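From: Brayan Palomino
To: Hultemside tenants list
Date: 12/1/19
Re: Hard water in the building

The earlier message said:

> My kettle is white inside after two weeks. Before I spend money,
> has anyone here tried the Drurkance filter? And is it true that
> the water got harder in October?

Dear neighbors,

I have used the Drurkance filter for 6 months, so I will try to answer. The filter makes the taste softer, but it does not remove all the lime. I still clean my kettle with vinegar, only less often than before. One cartridge costs 52 dollars and is made for 800 gallons. In my home it finished sooner than the box promised.

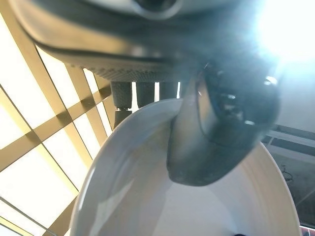

About October, I called the water company and they told me the city used a second well while the main pipe was repaired. The lady was very kind but she could not tell me if we are still on that well. If somebody has a recent letter from them, please share it with the list.

For the kettle I do this: one part vinegar, two parts water, bring it to a boil, turn it off and wait 20 minutes. Then rinse it well. Please do not use the strong powder from the Chien store. It left a smell in mine that stayed for days. 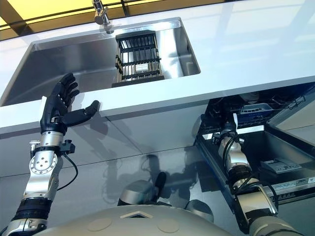
Lime on metal is a different problem, and vinegar should not stay on it for a long time. I wipe it on with a cloth, rinse, and dry everything right away. A chrome faucet over a steel sink, like the one here, needs this drying more than any special product. If you keep a rack in the basin, lift it out first, or you will find a hard line where its feet were standing.
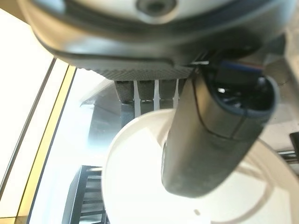

Does the filter fit the older faucets on the first floors? It depends on the thread, and for mine I had to buy an adapter at Doson.

I also asked there about a softener for the whole building. They need to see the basement before they can give a price. I will write again when I have their offer.

With kind regards,
Brayan Palomino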